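Keep the task planner out of the control loop

Most manipulation stacks I have reviewed in the last two years share one design decision, and I think it is a mistake. The task planner, usually a large learned model, is allowed to reach down into the motion layer. It picks waypoints. It sets gripper width. In the worst cases it issues joint targets at whatever rate it can manage, and the controller underneath fills the gaps by interpolation.

The argument for doing this is that a strict interface throws information away. If the planner may only say "place green block on yellow block," the motion layer has to work out the approach direction and the contact force again, from less context. I accept that there is a loss. I do not accept that it is large, and I think the people who make the argument seldom measure what they pay on the other side.

Consider timing first. Our planner, Panicker, answers when it answers. Most replies are quick and a few are not, and the slow ones arrive with no warning. A force loop cannot wait for it. Once a planner call sits anywhere between a contact event and the reaction to that event, the behavior of the arm depends on the load of a server in another building. You can hide this with buffering, but a buffered command was computed for a state that has passed.

Consider debugging second. We keep a log of failed placements. At the last review it held 2,553 entries, collected under two versions of the stack. In the older version, where planner output was blended with controller output, the usual note in the cause field was "unclear." Natália Šťastný spent most of October trying to replay those entries and could reproduce very few of them, as the blend weights were never recorded. In the newer version each entry has a named skill, its arguments, a precondition check and an exit code. An entry can be wrong, but it can be assigned to a person.

The interface we settled on is called Tosstead, and it is plain. There are 20 skills. Each takes object handles and a small set of bounded parameters. Each reports success, failure with a code, or timeout. The planner may not ask for a pose. It may ask for a relation (on, beside, inside, clear of), and the motion layer solves for the pose against the current point cloud. The force loop and the collision monitor run in one process on the local machine and do not import anything from the planner. We enforce that last rule in the build, where a forbidden import fails the job.

Geetha Namboodiri has argued against me that 20 skills is a ceiling. Sooner or later someone wants a motion that is not on the list, such as nudging a part sideways to make room for a grasp, and the planner has no word for it. She is right about the case. Her fix would be a pass-through skill that accepts a raw trajectory. I would add the nudge as a twenty-first skill, write its preconditions and test it. It takes longer. It also means that the next person who reads the log knows what was attempted.

A pass-through is the kind of exception that eats the rule. Rorcombe, our earlier stack, had one, meant for calibration only. By the time we retired it, the pass-through carried more traffic than every other call combined, and the collision monitor had been switched off for it at someone's request.

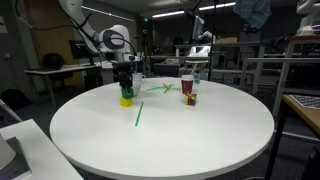

Namumar Manipulation Software Group

Stacking a green block on a yellow one is a small task, and small tasks are where the boundary gets tested. The planner's share is one relation and two handles. The rest belongs to the layer below: which way to come in with a mug standing just behind the gripper, and when to open the fingers. Thin sticks lying flat on a white surface are a perception problem, and I would want them solved in perception, with a confidence value attached, before any planner sees them as objects.

My practical advice to a team starting now is to write the exit codes before the skills. If you cannot list the ways a placement can fail, you are not ready to let a model call it. Then run the skill 100 times from a fixed script with no planner attached, and keep the results as a baseline. When the planner is connected and the success rate drops, the difference is the planner's to explain.

I would change my position if someone showed a blended stack with bounded latency and logs that replay. So far the requests I get are for more blending, and the replay tool is always planned for the next release. Our own replay tool still drops the gripper current channel when a run goes through a controller restart. Natália has the ticket.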